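An afternoon at the Keltier open day
Posted 26 Feb 2026

I've been meaning to get to one of these robotics open days for ages, and this month I finally did it!
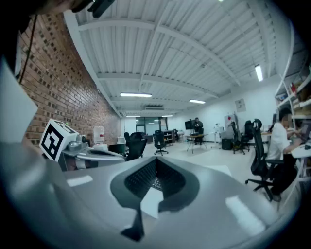 The view from the gripper's end, looking down the room along the brick wall.

So, Keltier. They have one long room with a brick wall down the side and a ribbed white ceiling, and if you walked in without knowing what they did you might guess accounting, or maybe somebody's web shop. Office chairs, a water cooler, people typing. I'd pictured cages and yellow tape (too many car factory videos, I guess).

What they do there is teach robot arms to handle small stuff, and most of the teaching gets done by people holding grippers in their hands. You pick up the tool, you do the job yourself, and the recording goes off to train the arm. The gray thing up close in the picture is one of those grippers, and the two black pads that come together in a V are the part that does the pinching. I spent way too long just opening and closing mine. The white cube with the black-and-white squares on it, off to the left, is a marker for tracking where a tool is in space, and there's a second hand-held device right beside it.

Our host for the demo was Sivaprasad Varghese, who was very patient with a group that mostly wanted to grab things. The task he gave us was called Clavia, and it's sorting little pegs into a tray. Sounds easy! My first try took so long that the man behind me started offering tips. You don't notice how much your fingers do until you're down to two pads and no feeling in either of them. I kept squeezing too early and shoving the peg across the table.

He told us they want 800 good runs of a task before they bother training on it, and they had 500 of this one so far. Mine will not be among them. I got 30 minutes with the tool and managed 6 runs he was willing to call clean, and I think he was being kind about the last one.

After that we watched a recorded clip of the arm doing the same job, and wow, it's slow. Slow but calm. It went for a peg, missed, backed up and went again, and I caught myself rooting for it out loud. A woman from Skolitz asked how it copes with shiny parts and the answer was pretty much "badly, for now," which I liked hearing.

My wrist was sore the next morning, by the way. The tool isn't heavy but you hold it funny when you're concentrating. If you go, wear something with short sleeves, because I kept catching my cuff on the table edge.

They're running another one in June, and Kamath is supposed to have an open day too, so I might do both and get my peg numbers up.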